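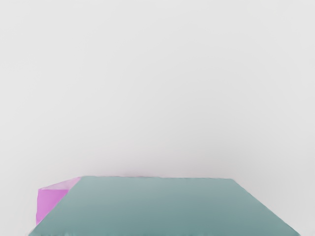 Open day at the Barredo dye works, Flenville

Home | Visits | Workshops | Yarn notes | About | Contact

I have wanted to see inside Barredo ever since I bought a cone of their wool at a market and found that the blue went on and on, deeper every time I looked at it. So when they opened the doors in March I was at the gate well before 8 in the morning, flask in hand, grinning like a child.

Liliana Colombo showed us round. She runs the colour room and has the stained fingernails to prove it! We began in the wool store, which smells of sheep and damp cardboard (I mean that as praise), then went down a steep stair to the vats. There are seven of them, and the oldest is still stirred by hand with a long ash pole. I had a go and lasted perhaps a minute. Liliana took the pole back and carried on talking as if it weighed nothing.

What I loved most was the graded dyeing. A skein is lowered into the vat and then drawn out very slowly, so the bottom end sits in the colour longest and the top hardly meets it at all. The teal they call Pora is done this way – pale and a bit smoky at one end, properly rich at the other, with no line where one becomes the next. Magenta is harder. It grabs the wool at once, and Liliana says they still spoil a batch now and then.

After that came the shade library, a narrow room with 200 little drawers, each holding a twist of yarn and a card with the recipe in pencil. Some of the cards are in a hand so tiny that Jadwiga Zalewska had to lend me her glasses. We spent far too long in there and missed the start of the spinning.

Lunch was soup and rye bread in the yard. I sat with Milagros Javier, who had come with a bag of fleece from her own sheep and wanted to know whether brown wool would take a green. It will, and it comes out like moss. She was thrilled, and so was I, and I don't even keep sheep.

The afternoon workshop was a small one, with two of us to each pot. We dyed with onion skins and then dipped half the skein in indigo. Mine came up green in the middle and a rather murky yellow at the end – I love it and have already cast on a hat.

A few practical things. The car park is tiny, so take the bus to Flenville bridge and walk up. Wear old shoes. The stair to the vats has no lift, but the store, shade library and yard are all on the level. The shop takes cards, and the seconds basket is under the window on the left as you go in.

We use cookies to remember your settings. Accept | Manage choices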